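The case for the unlined sheer

Curtains are generally specified for night. The buyer asks whether the room can be made dark and whether the neighbours can see in when the lamps are on. Both are fair questions, but a living room or an office is mostly used in daylight, and the curtain that does most of the work then is the thin one nearest the glass. I think it is chosen carelessly and hung badly in most flats above the fourth floor.

Windows that look over flat roofs are the hardest case. A pale roof in low sun is a second light source, and it sits below eye level, where no blind lowered from the top will deal with it until it has covered the whole opening.

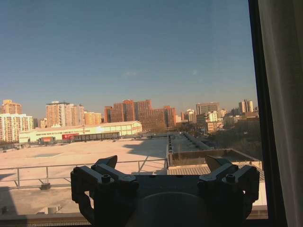
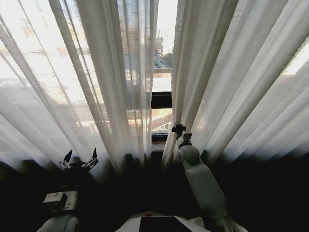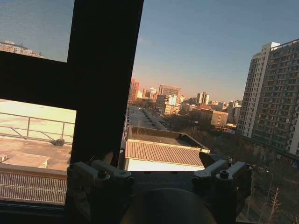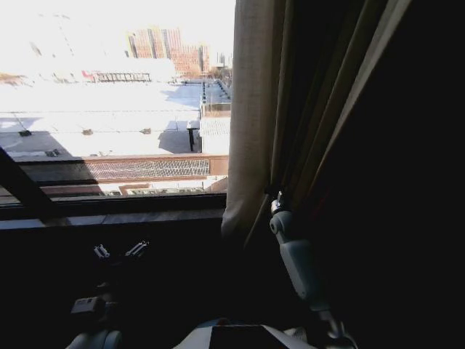

The usual answer is a roller blind. It is cheap, it fits inside the recess and it can be wiped. It also has one variable, which is height. With the sun low and the roof bright, the occupant pulls it down fully and switches on the ceiling light at ten in the morning. I have seen this in more flats than I can list, including my own before I changed it.

A pair of sheers has two variables: how far each panel is drawn, and how full it is. Fullness is the ratio of flat cloth width to track width. At 1.5 the folds are shallow and the cloth reads as a flat screen, with bright patches where it stretches. At 2 the folds overlap and the light evens out. At 2.5 the view is lost and little else is gained. I would fix it at 2 and spend the saving on a better track.

My own window has 372 cm of track. It first had two Rallow panels with a combined flat width of 466 cm, a fullness of 1.25, and the glare was barely altered. Gladys Mrema, who made the replacements, refused to go below 2 and was right to. She also left the hems unsewn for 16 days while the cloth hung and dropped. I found this tiresome at the time. The hems have stayed level.

The second common fault is the centre gap. Two panels of exact width never quite meet, and a strip of full daylight between two dimmed areas is more tiring to sit opposite than a bare pane. The cure is an overlap arm on the track, 8 cm at least. Skondel includes one in its track kit. Prendis sells it separately and doesn't mention it on the box.

The third fault is handling. Sheer cloth should be moved by a wand or by the leading edge near the heading. Pulled at mid-height, the load reaches the glider at an angle, and the glider tips and sticks. Bohumila Ondrejka disagrees with me on wands, which she considers ugly and noisy against the frame. They are both. I still fit them.

Against all this, sheers collect dust, need washing twice a year and do nothing for heat loss. A room that must be dark needs a second layer, and the second layer needs its own track. The cost of both in my case came to 416, fitting included, against a third of that for a blind. For a room used only in the evening I would buy the blind.

Related items
Track or pole: load figures compared
Washing Sulemana voile without shrinkage
Heading tape, pencil and wave
Letters: blinds in deep recesses (May)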